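허스테드 소방서, 주민 손으로 되살린 옛 펌프차 다음 달 거리로

[허스테드] 2022년 3월 24일 목요일

허스테드 소방서 차고 안쪽에서 오랫동안 먼지를 뒤집어쓰고 있던 옛 펌프차가 드디어 다시 달린다. 소방서는 복원 작업이 막바지에 들어갔으며 4월 봄맞이 안전 행진에서 이 차가 맨 앞에 선다고 밝혔다. 시동이 처음 걸리던 날 차고에 박수가 터졌다고 하니, 행진 당일 분위기는 벌써 짐작이 간다!

이 차는 주민들 사이에서 '페크네스'라는 이름으로 불린다. 강 건너 페크네스 마을 창고 화재 때 밤새 물을 뿜었던 차라서 붙은 별명이다. 당시 현장에 나갔던 퇴직 대원들도 이번 작업에 힘을 보탰고, 그중에는 70세를 넘긴 이도 있다. 공구를 쥔 손놀림은 여전히 젊은 대원들 못지않다는 것이 소방서 사람들의 한결같은 이야기다.

작업을 이끈 사람은 정비 담당 캄란 라히미 대원이다. 라히미 대원은 비번 날마다 차고에 나와 펌프를 분해하고 배관을 하나씩 손봤다. "처음 엔진 덮개를 열었을 때는 한숨부터 나왔어요. 그런데 안쪽 부품이 생각보다 훨씬 튼튼하더라고요. 옛날 사람들이 정말 잘 만들었구나 싶어서, 그날부터는 집에 가기가 싫었습니다." 라히미 대원은 이렇게 말하며 웃었다.

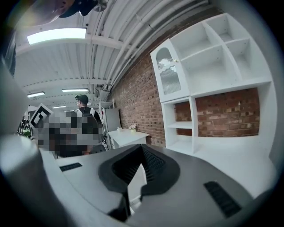
가운데가 V자로 깊게 파인 검은색 패드와 회색 몸체의 통풍구.

구하기 어려운 부품은 지역 업체들이 나서서 해결했다. 에스파하니 공업사는 단종된 밸브를 새로 깎아 주었고, 이르넨트의 한 도장 업체는 옛 사진을 보고 차체의 붉은색을 그대로 맞춰 냈다. 햇빛 아래에서 보면 색이 참 곱다. 문짝에 들어갈 금색 글씨는 이번 주말 손으로 직접 그려 넣을 예정이다.

후원금도 꾸준히 모였다. 소방서가 정문 앞에 내놓은 모금함과 시장 골목 가게들의 참여로 필요한 비용의 60퍼센트가 채워졌고, 나머지는 퇴직 대원 모임이 맡기로 했다. 초등학생들이 용돈을 모아 편지와 함께 보내온 봉투는 지금 대기실 벽에 나란히 붙어 있다. 편지에는 "사이렌 소리 꼭 들려주세요"라는 부탁이 유난히 많다.

행진은 시장 입구에서 출발해 강변 광장까지 이어진다. 광장에 도착하면 옛 펌프로 강물을 끌어 올려 쏘는 방수 시범이 2회 열리고, 어린이들은 소방 호스를 직접 잡아 볼 수 있다. 소화기 사용법과 연기 대피 요령을 배우는 체험 천막도 함께 문을 연다. 천막 체험은 한 번에 10명씩 들어가며 참가비는 없다.

가정용 연기 감지기 무료 점검 신청도 이날 함께 받는다. 점검을 원하는 주민은 광장 안내 천막에서 이름과 주소를 적어 내면 되고, 행사에 오기 어려운 주민은 소방서 민원 창구로 신청할 수 있다. 행진 시간과 차량 통제 구간은 4월 초 소방서 게시판에 공지된다.

라히미 대원은 행진 날 운전대를 퇴직 선배에게 양보하고 조수석에 앉기로 했다. 사이렌은 그가 울린다.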